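Handout 4: Contents claims and the excess

Lodach's basic policy has an excess of $326. Claim for a $74 kettle and you get nothing - plus a mark on your record.
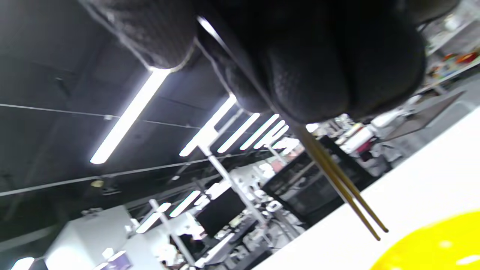 Depreciation comes next. Cikinico pays what the thing was worth, a figure few owners would recognise.
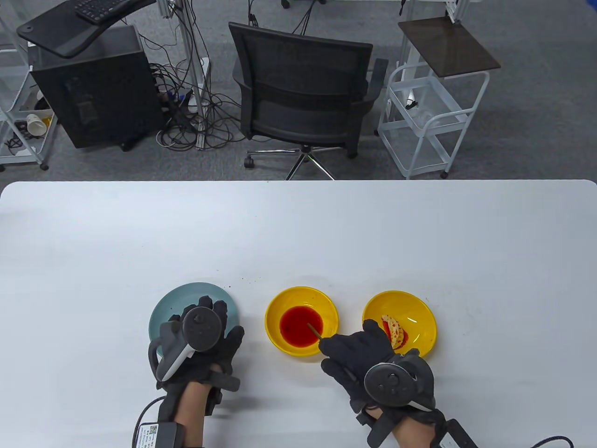

Accidental damage is usually an optional extra. Read the wording before you colour in the claim form. Red sauce in a yellow bowl is dinner; on the carpet, it's clause 20.

Read Pollock by March.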